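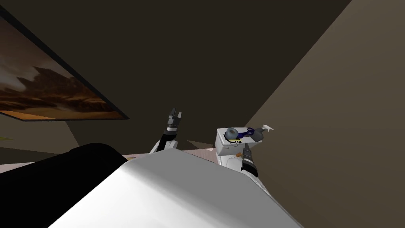
Head pitch fault on the Bimodero model, overnight batch in Trorkance. Of 40 episodes, 13 ended with the head camera looking well above the work surface and the arms still executing. In the episode I went through first, the view is mostly dark brown ceiling and side wall, with the desert painting at upper left, and the counter is down to a thin pale strip behind the body. Both arms are up. The right gripper sits just above the crest of the white body shell as seen from the head, so I checked clearance there as well (see below).

Task was the standard tabletop pick, unchanged from last month. The only differences were the new body model from Efe Eze and a regenerated joint limits file. Policy weights same as before. Seeds same as before.

First guess was the policy. Ruled out. Replayed the recorded actions from a bad episode on the old body model and the head stayed inside its normal range the whole way. Same actions on the new model, head goes up at the first large pitch correction and stays there.

Second guess was the limits file. Partly right. The upper and lower pitch limits were swapped in sign when the file was regenerated, so the range that should allow a long look down and a short look up now does the reverse. With the head near level this makes no difference. Once the policy asks for a steep downward look, the target gets clamped short, the error term stays large, and the correction loop winds up. When the target then comes back toward level, the loop overshoots into the upward range, where there is now plenty of travel and no stop. It does not recover because the integrator is never reset on clamp. That part is an old bug in our wrapper and has nothing to do with Efe's model. We had not hit it before on this joint.

Checked the other joints in the regenerated file by hand. Two have the same sign problem: head pitch and left wrist roll. The wrist range is nearly symmetric, so the swap was hidden there.

Clearance. Logged minimum distance between the right gripper links and the body shell over the bad episodes. Contact was reported in none of them. Then found that the gripper/shell pair is on the collision exclude list in the new model, so the zero contact count means nothing. Removed the exclusion and reran the 13. Two now stop on contact between the right gripper and the shell. Those would have been logged as ordinary timeouts.

Watchdog. It is supposed to halt the arms when the work surface leaves the head view. It did not trip in any of the bad episodes, which ran for more than 2,000 steps each. Reason: it tests whether any pixel is labeled as surface, and a sliver of counter is enough to pass. Nahuel Ocampo suggests a minimum visible area plus a hard limit on head pitch, checked separately from the joint limits file. Agree with both. The pitch check should not read its numbers from the same place as the thing it is checking.

The Unville rig was due to get this config in the morning. Asked Gerrit Adams to hold it. He confirmed the rig is still on the previous limits file and has locked out the update. No hardware motion with the new file until the following are done:

- limits file regenerated and compared joint by joint with the old one (me)
- integrator reset on clamp, with a test that fails on the current code (Nahuel)
- gripper/shell pair back in collision checking, rest of the exclude list reviewed (Efe)
- watchdog area threshold, value to be agreed

Open: why the exclusion was added. Efe thinks it was to suppress a false contact at the home pose, where the shell mesh is slightly oversized. If so the mesh needs fixing. Also open: whether earlier Afolabi runs used the same exclude list. Adesuwa Isah is pulling the configs. Until she has them, treat the contact counts from those runs as unknown.

Batch kept under the original name, marked bad. Do not train on it.

April
Ekaette Uzor

Recent entries
Left wrist roll drift after long idle
Trorkance: contact solver settings, second pass
Unville rig: e-stop relay replaced
Afolabi run notes, grasp timeouts
Bimodero shell mesh, first import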